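Witilus: Learning to Tidy from Hand-held Gripper Demonstrations
Progress report to the Vastthorpe fund, second reporting period

Prepared by Pieter Mokgethi, with Đạt Khổng

Where we said we would be

The proposal promised that by June we would have 400 usable demonstrations of household tidying, a policy trained on them, and a comparison against the older policy trained by remote control of the arm. We have the first two. The third is half done, for reasons that take up more of this report than I would like.

What was collected

We now hold 400 demonstrations that pass our own checks. Of these, 300 cover rigid objects such as cups, boxes and bottles. The remainder cover what the proposal cheerfully called "deformable and linked items", a phrase written by someone (me) who had not yet spent an afternoon with a necklace.

Collection itself has gone well. People pick up the hand-held gripper quickly, and most are making clean recordings within 18 minutes of being handed it. The remote-control setup took closer to a morning per person and produced a good deal of muttering. On this point the method has done what we claimed it would.

The main result

On rigid objects, the new policy matches the old one on placing and beats it on picking, mostly in cluttered spots where the old data was thin. Nobody on the remote-control rig ever wanted to reach between two bottles, so the old policy never learned to.

On beads, cords and chains the picture is less flattering. The policy grasps the strand well enough, then behaves as if the job were over. It has no sense that the other end may still be hooked on something, and it will lift with great confidence until the tracking software gives up. Đạt has started calling this the fishing problem, and the name has unfortunately made it into our code.

What we changed

We split each jewellery task into two stages. In the first, the person moves the container to suit the strands. In the second, they handle the strands themselves. Earlier recordings treated the container as furniture, something that stays put while the interesting part happens elsewhere. People at home don't do that. They tip it, turn it and shake it a bit, and the policy should be allowed to as well.

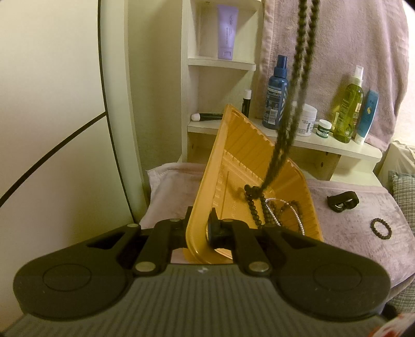

Đạt Khổng

Tray handling is now its own label in the data. The fingers pinch the rim, one outside and one inside, and the tray can be held at a steep tilt with the beads still in it. Dark beads remain the hardest case for our strand tracker, particularly where they bunch together, while the small white pearl-like ones are picked out far more reliably. We would ask the fund not to conclude that we should only tidy pearls.

After retraining with the new label, 23 of the failures in our test set were resolved. Most of the rest involve strands that cross or blur with motion. A faster shutter setting helps with the second problem and makes the first one easier to see, in case we were in danger of feeling good about it.

Delays

The comparison arm at our Sistthorpe site was out of service for five weeks with a wrist fault. The replacement part arrived promptly and was for the other wrist. Testing has resumed, but the rigid-object comparison is complete and the bead comparison is not.

Budget

Spending is slightly under plan, chiefly thanks to the five weeks above. We propose moving the difference to labelling, where the two-stage scheme has doubled the work per recording. Nel, our labelling tool, also needs a way to mark two strands that cross – at present it insists they are one long strand and will not be argued with.

Next period

We will finish the bead comparison, record more demonstrations with dark strands, and test the policy in two rooms it has never seen. Đạt will write up the container-handling result as a short paper. I will rename the fishing function before anyone outside the group has to read it.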